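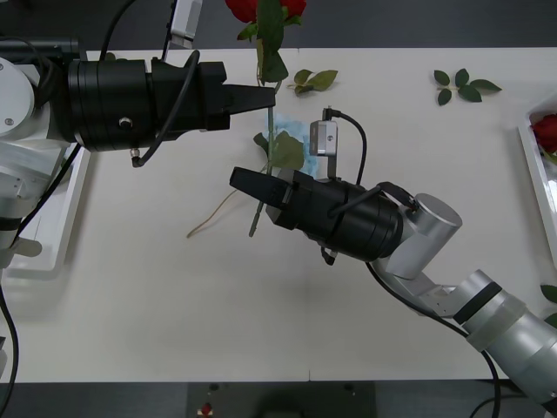 Kofi Adjei has written in to say that fake flowers are a confession, and that anyone with a working tap could keep a real rose going for a week. Kofi, I have a working tap. I also have a history with roses.

So yes, a thread about artificial flowers. Mute me now, I'll be at it until the kettle's boiled a second time.

Spent this autumn: $55 at Dadance on stems. That's one decent bunch of real ones in February, or one indecent bunch the day before Valentine's.

First thing I've learnt is that fake stems come out of the box flat. They've been lying on their faces in a warehouse and they look it. Fluff the leaves first, then the petals. If you do the petals first you squash them again getting at the leaves, and then you say a word and start over.

Second thing: the leaves give it away long before the petals do. Petals have got very good. A cheap leaf is one flat green with a seam down it, like something off a cake. What you want is proper veins and a toothy edge, and a bit of difference in the greens if you can get it.
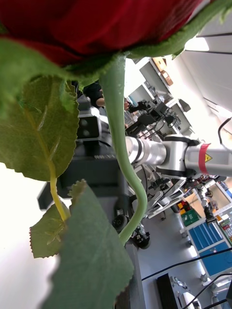 Also check the bit under the bloom. Nobody at a dinner party is going to inspect your sepals, but you'll walk past them every day with the washing and they will be all you see.

Someone in my replies wants to know if you can get away with a dead straight stem. You can, if you'd like your lounge room to look like a hotel lift. Real stems wander. Put a soft bend in, step back, take half of it out again.

I bend mine over the edge of the bench, slowly, after my first go left a kink you could hang a coat on. My neighbour on Asamoah Street uses a rolling pin. We don't discuss it.

Height. The Fasico leaflet says to trim everything "to your desired proportion", very helpful, thanks. I stand the stem beside the vase, look at it for far too long, and cut less than I think I should. You can always cut more. You can't un-cut a rose, even a polyester one. Ask me how my shortest rose is enjoying life in the egg cup.

And please use proper wire cutters. I ruined the good kitchen scissors in April and was found out in May.

Now hydrangeas, which are a different animal. One head is basically a whole arrangement, and that's either wonderful or cheating depending on how long you've been doing this.

Blue ones are where people come unstuck. There's a blue that exists in gardens and a blue that exists in mouthwash. Go paler than you think - the deep ones look smashing under shop lights and like a pool toy at home.

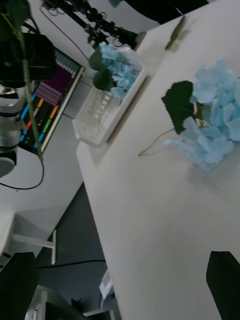 Clear glass is a brave choice for any fake, I know. The stems are on show, so strip off the odd bits that would sit below the rim and be prepared to rinse the glass more often than you'd expect. Dust loves a vase with no water in it.

Do not put water in it to look convincing. I did this in our Urach flat years ago and the wire inside the stems rusted, and we had a vase of weak tea on the mantel for the whole of my mother-in-law's visit. She said it was a lovely colour.

Let the leaves hang over the rim a bit. It hides the join, and it looks as if the thing has had a long day, same as the rest of us.

Dusting: hairdryer on cool. Outside. I cannot stress outside enough.

Kofi has come back to say real ones smell better. He's got me there. I did try a scented spray and the roses smelled like a taxi.

Right, kettle. If anyone has a fix for petals that fray at the edge, I'm all ears. So far I've been turning the frayed side to the wall.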